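Tips for the packing bench when a robot arm works next to you

At Dustby we pack school bags with books and small things for the shops. Since September a part of the packing is made by two arms, and our people have changed their habits because of it. I collected here what we learned at the bench. Some tips are also useful at home, if you pack a lot of bags.

Lay the bag on its back
A bag which stands will fall. When we packed only by hand this did not matter, you catch it with the knee and continue. Now the bag must lie, with the front side up and the big zipper fully open before you step away. Open it to the end, also if the book is thin.

Straps
Long straps are the most common reason for a stop. Tuck them under the bag, or tie them with a soft band. Do not use tape, it leaves glue on the fabric and then somebody must clean it with alcohol and a cotton cloth. For nylon, warm water and a drop of dish soap is enough if the glue is fresh.

Books flat, and not in a pile
Put every book flat on the table with a little space between. Two books in a pile look like one thick book. Tülin Eren, who trains the new packers, puts a thin strip of cardboard under a slippery cover, so one edge is higher and can be gripped. I do the same at home now with baking sheets in the drawer.

Keep the barcode free
Stickers go on the back cover, low and to the right, and always the same way. If an old sticker must go away, heat it with a hair dryer and pull slowly. We had a delivery of 1,000 books with the sticker in the middle of the title, and we moved every one by hand. It was not a good week.

What has changed for the people
Before, one person packed about 19 bags in an hour and had pain in the shoulder in the evening. Now the same person prepares the bags, checks them and repairs the ones which went wrong. It is easier for the back and harder for the eyes. Please make a real pause. We change places every 2 hours, and this was the wish of the packers. 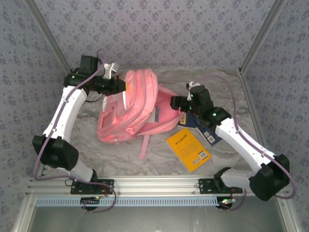 Some colleagues were afraid for their work, and I think it is right to say this openly. No one was sent home, but the evening shift became smaller and two people went to the returns room. Vilhjálmur Toft went there first and he likes it, others liked it less. If you bring machines to your own workshop, speak with the people before the machines come, and not on the same morning.

Cleaning the table
Wipe with a damp cloth, never a wet one, and start from the back so that the crumbs come to you. Only with the power off. Dust from cardboard goes into every rail and channel; a dry paint brush takes it out better than compressed air, which blows it deeper. Do not pull on the cables when you clean behind them.

A small box for the end of the shift
Keep one box for everything you find on the table: loose tags, rubber bands, a pen. Empty it before you go home. The morning people should begin with a clean table and an empty box.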